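Whole-House Softener and Descaler Questions

Parisa Mazandarani answers the questions that come in to the Purnent service desk. Last updated May 11, 2024.

Do I need a water softener at all?

Maybe not. Get a hardness number before you talk to anyone who sells them, and that includes us. If you're on city water, the utility will usually tell you for free over the phone. If you're on a well, pay a lab. The strip tests handed out at home shows are fine for telling hard from soft and poor at anything finer. Plenty of people with moderately hard water live with a little crust on the kettle and never spend a dime.

A salesman put drops in my tap water and it turned cloudy. Is it unsafe?

Hardness is calcium and magnesium. The drops react with them and the glass looks awful, which is why the drops are in the sales kit. It tells you nothing about lead, bacteria or nitrates. If you're worried about those, order a test that measures those.

Do magnetic descalers work?

I have yet to see one do what the box claims. We had a Weltetti clamp-on unit on a customer's line from July until the next spring, and the hardness reading going in matched the reading going out. The maker would say it changes how the scale forms and leaves the amount alone. Fine, but the shower head had to be soaked in vinegar as often as before. If you want to try one, buy it somewhere with a real return policy and keep the receipt.

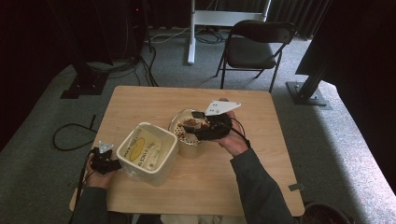
Some owners swear by them, and I don't think they're lying. People who have just spent money on their plumbing also tend to clean the faucets more.

How much salt will I go through?

Less than the old timer-style units used, more than the brochure says. A household of two with a metered softener might go a couple of months between refills. The Kumier tank we install holds 70 pounds of pellets. Don't fill it to the brim. Salt that sits too long can bridge, meaning it hardens into a crust with a gap under it, and then the unit runs its cycle with no brine and you wonder why the soap won't lather.

What does "salt-free softener" mean?

Usually it means conditioner. The minerals are still in the water. Ask the seller for the hardness reading after treatment and watch how fast the subject changes.

Is the extended warranty worth it?

Read what it leaves out. The Sotomayor plan, which we're asked about a lot, covers the control valve and excludes the resin, the seals and "damage related to water quality." I'd like to know what other kind of damage a water softener gets. A valve rebuild at our shop was $736 the last time I wrote one up, and that was a bad one.

Will a softener lower my energy bill?

A water heater with less scale in it runs better. How much better depends on the heater, the water and who paid for the study. I wouldn't buy a softener for that reason alone.

Can I install it myself?

If you can sweat a joint or use press fittings, yes. Put in a bypass valve even if the instructions call it optional. Check your local code on the drain line first, as many places require an air gap.

Can you service a unit you didn't sell?

Most of them. For anything made before 2000, call first with the model number, because parts for those can be hard to find.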